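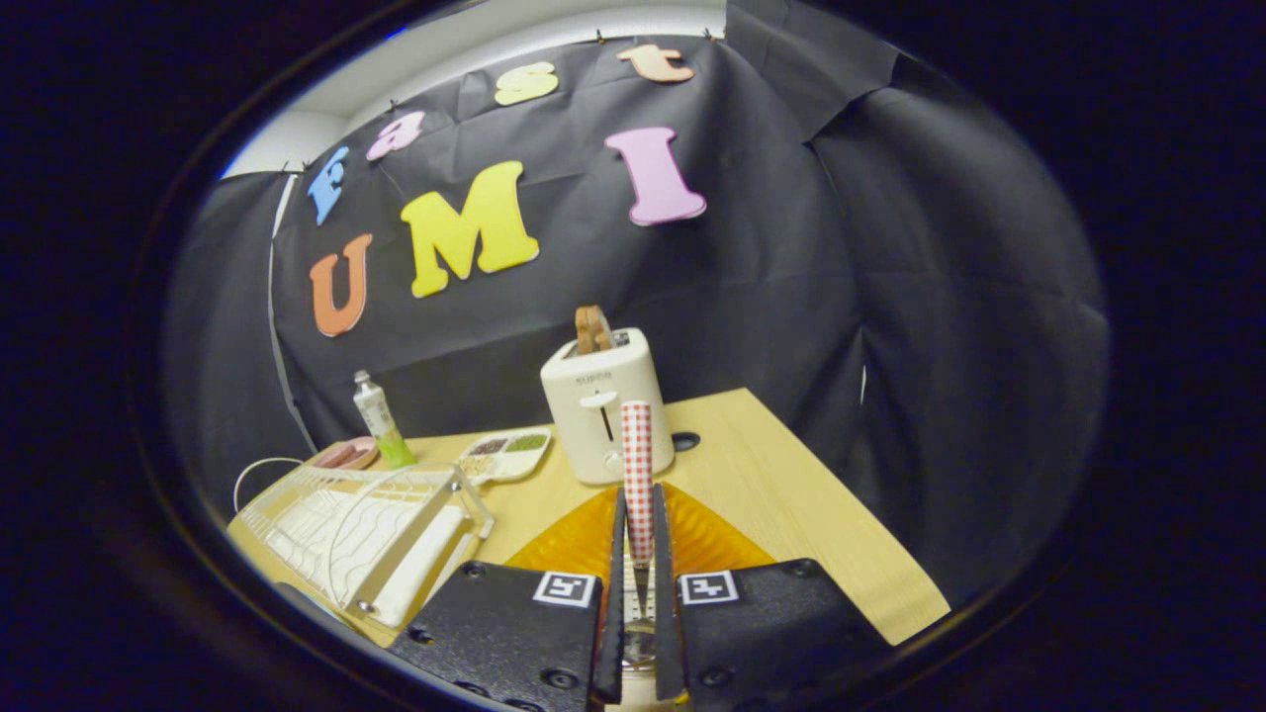 I moved to Illberg in September, four years ago, and for the first months I ate breakfast in the wrong way. I mean that in my family breakfast is a hot meal. There is soup, or rice with something left from the evening, and you sit down for it even if you are late. In Illberg people eat bread. They eat it in the morning, they eat it again at night, and between these two they talk about which bakery has become worse.

I did not understand bread. I bought the soft kind in a plastic bag, because it was the only one I knew how to ask for. My neighbor Moataz Samir saw it in my hand on the stairs one day and he looked at me with real pity. He did not say anything then, but on Thursday he rang my bell at seven in the morning and told me to put on my shoes.

We walked to Stera, a small bakery behind the tram stop. It has no sign on the street side, so I had passed it maybe every day. Inside it was very warm and there was a line of people who all seemed to know their order. Moataz explained to me the rules while we waited. You do not ask if the bread is fresh, this is an insult. You say how dark you want the crust. If you want only a half, you ask for it before the woman takes the loaf from the shelf. And you bring your own bag.

I took half of a dark rye loaf, 600 grams, and I carried it home like a small animal. It was heavy and sour and I did not like it.

I want to be fair about this, so I will say that I did not like it for a long time. I ate it because I had paid for it. I tried it with jam, with cheese, with an egg. The crust hurt the top of my mouth. When I complained to Moataz, he told me that I was cutting it too thick and eating it too soon. Rye bread should rest one day, he said. Two days is better. On the third day you toast it.

So I learned to wait. This was maybe the hardest thing for me, because in my head bread that is three days old is bread for birds. But he was right. On the third day, toasted until the edges are almost black, with cold butter and a little salt, it becomes a different food. The sour taste goes to the back and something sweet comes forward. I still remember the morning when I noticed it. I was standing in the kitchen reading a letter from the electricity company, and I stopped reading and looked at the bread.

After that I began to be curious about the others. Stera makes 16 kinds of bread in a week, but not every kind on every day, and the plan is written by hand on a paper beside the door. I have tried nearly all. The one with caraway I cannot eat, I am sorry, it tastes to me like medicine. The one with potato is my favorite for soup. There is a white loaf with milk on Saturdays that the children of the building fight over, and I also fight a little.

My friend Hạnh Đỗ came to visit me last winter and stayed 16 days, so I had the chance to be the teacher. I took her to the bakery and told her all the rules, very proud. She listened, she went to the counter, she pointed at a loaf and asked, "Is it fresh?" I wanted to disappear. The woman laughed and gave her the end of a warm one to taste. In four years she has never given me the end of anything.

Hạnh is a better cook than I am and she had her own ideas. She fried slices of the old rye in a pan with garlic and put them into chicken broth with a lot of green onion and black pepper. It was hot, it was soup, and there was bread in it. I have made it every week since. If you want to try, use bread that is really dry and add it at the last minute, when the bowl is already on the table. With soft bread you will get a porridge.

I also tried one time to bake my own rye. I bought flour from Wona, the mill shop on the other side of the river, and I kept a starter in a glass jar for nine days. I will not write much about the result. Moataz ate one slice, slowly, and asked me if I had thought about pancakes. The rest of the flour is still in the cupboard, and pancakes with rye flour are in fact quite good if you mix it half and half with wheat and let the batter stand for an hour.

Now I have heard that Stera will close for some weeks in summer to repair the oven. The paper by the door says four weeks, and the people in the line say it will be longer. I have two loaves in the freezer, already sliced. Moataz has six, and he says he will not share.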